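Folding a sports shirt

Folding a sports shirt is the household task of turning a washed jersey into a flat, tidy shape that can be stacked, packed or put in a drawer. It belongs to the wider business of folding laundry, but it has a charm of its own! Sports shirts are usually made from light, slippery knitted cloth, and a fold that sits happily in a cotton T-shirt may slide open again in a jersey.

Surfaces

Any flat place will do. Tables and beds are the classic choices, and the sofa is a great favourite in smaller homes, being close to the drying rack and at a comfortable height for anyone kneeling or sitting beside it. Upholstery with a slight texture grips the cloth and stops it wandering, though a very soft cushion gives under the hand and makes a sharp crease harder to press. A firm seat with a woven cover is a lovely compromise – soft enough to be kind to printed badges, steady enough to smooth a sleeve on.

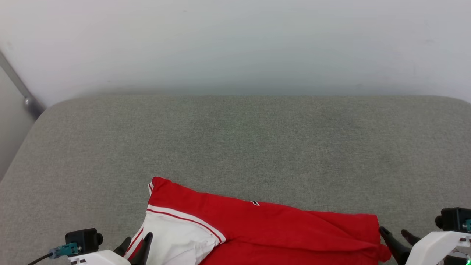 Should a sports shirt be folded with the logo inside or outside?

Most households fold it with the logo outside, so that the shirt can be picked out of a pile at once. Large rubbery prints are better left flat, with the creases falling on either side of them.

Common methods

The side fold is the one most people learn first. The shirt is laid face down, each side is brought in towards the middle with its sleeve turned back, and the hem is lifted to the collar. Trim and stripes are a real help, as they give the eye a straight line to follow.

The Flurcombe fold, named after the village where it was taught at winter laundry evenings each February, starts with the shirt folded in half lengthways, sleeve on sleeve. It is then folded in three from the hem. It makes a narrow parcel, wonderfully suited to shallow drawers.

Rolling is popular with travelling teams. In his booklet Shirts and Shelves, Bartosz Kaczmarczyk recommends a finished width of 20 cm for rolled shirts and 30 cm for flat ones, and he writes about both with infectious delight. The booklet runs to 126 pages, a good many of them on collars.

Storage

Folded shirts may be stacked flat or stood on edge, as in the Erby drawer system, where every shirt shows one coloured edge. Standing them up makes a splendid sight in a drawer of mixed club colours – and a shirt can be taken out without toppling its neighbours.

See also: Clothes airer; Ironing; Linen cupboard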